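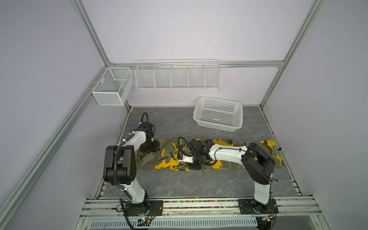

Folding the Awkward Pairs

Camouflage pants are hard to fold well. The print hides the seams, the legs run together, and a crease you thought was straight often isn't. Halyna Zhuravel has folded a lot of them. She runs the laundry counter at Wubshet, a secondhand outdoor clothing store in Flavstead, and last October her shelves held 434 pairs of pants.

"Plain pants tell you where the edge is," she says. "With camo you have to feel for it."

Her method starts with a flat surface and plenty of width. She lays the pants sideways in one long strip, waistband to one hand and hems to the other, and smooths from the middle out. Wrinkles collect in the middle, where the fabric gets handled most. She works those out before making any fold.

Then she brings one leg over the other and checks the waistband. If the waistband lines up, the rest usually will. After that she doubles the strip into a rectangle and presses the end down with her palm.

Bright prints are easier. Olive and khaki blend into each other, but yellow patches give the eye something to follow. Zhuravel picks one near the hem and keeps it on the outside of every fold.

Storage comes next. She likes open baskets, wire or perforated plastic, so air gets through and you can see what's in them. Divided wire shelves suit small things such as socks and belts. Pants go in a deeper basket, standing on edge with the fold facing up. Tiago Salgado, who restocks the floor on Tuesday mornings, used to stack them flat and had to refold the pile by lunch.

At home she keeps 13 pairs for a family of 4, all in one drawer.
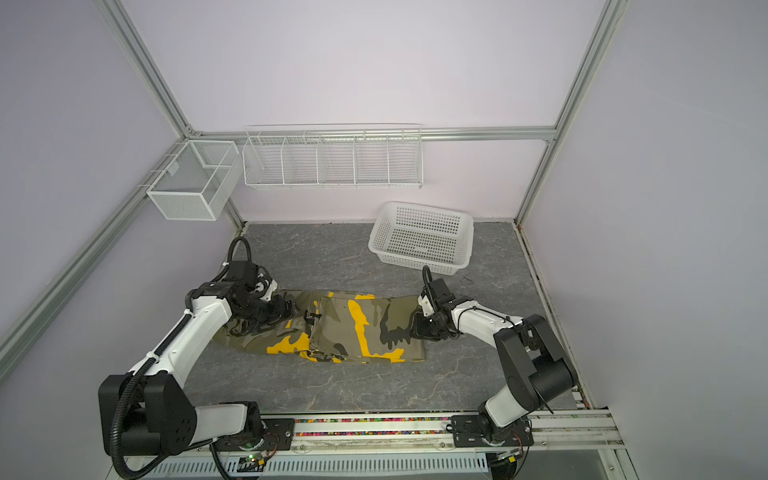

Should you fasten the waistband before folding?

Zhuravel fastens it every time. A closed waistband holds its shape and gives you a straight edge to start from. Leave drawstrings untied and tuck them inside, or they will make a ridge in the stack.

Heavy cargo pants need one fold fewer than light ones. Empty the pockets and flatten the flaps first.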